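The new arms went live at Holtard on Tue 26 November, and by the first tea break we had a rota for who was allowed to swear at them.

I've worked in returns for 13 years. My job, put simply, is to take things people have sent back and decide which box they belong in. It isn't glamorous, but I'm quick, and my hands have always known what to do without consulting me. Now I sit at a table and teach an arm to do one small bit of it, over and over. Management calls this "moving up the value chain". My chair is the same chair.

We started on small stuff. Pick up the yellow thing, mind the black thing, go again.

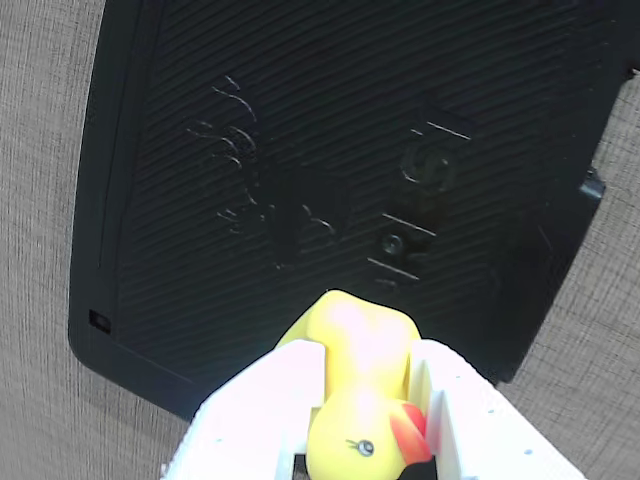
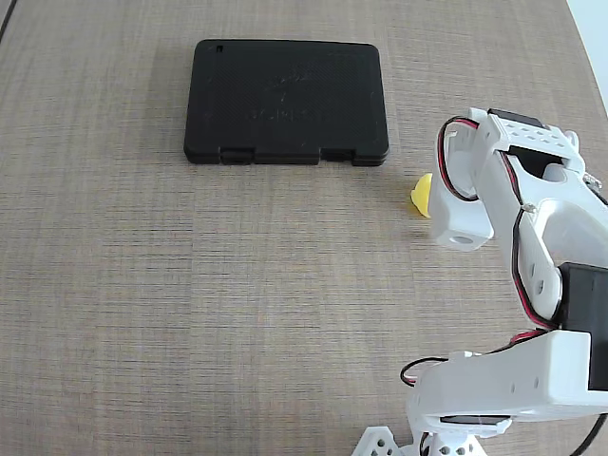 Li-hua Kao, who used to run the packing line, is far better at this than I am. She has the patience of someone who brought up twins. I get cross by the third go and start gripping the desk, which helps neither of us. My job title is now "demonstrator", and my mum thinks I'm selling blenders.

What's changed most is the noise. Packing used to be all tape guns and Brelel's radio, and you could have a proper moan across the benches. The arm work wants you quiet and looking at one spot, so we've become a library with forklifts. People save up their gossip for lunch and it comes out in a rush.

Nobody has lost their job. Three people have moved to the Edum site, which the newsletter described as an opportunity and which is two buses away. The rest of us get a review in February, when the target goes up to 2000 picks a week. Nobody has said whose picks those are, mine or the arm's. I've asked twice, and I've got it in writing that somebody will get back to me.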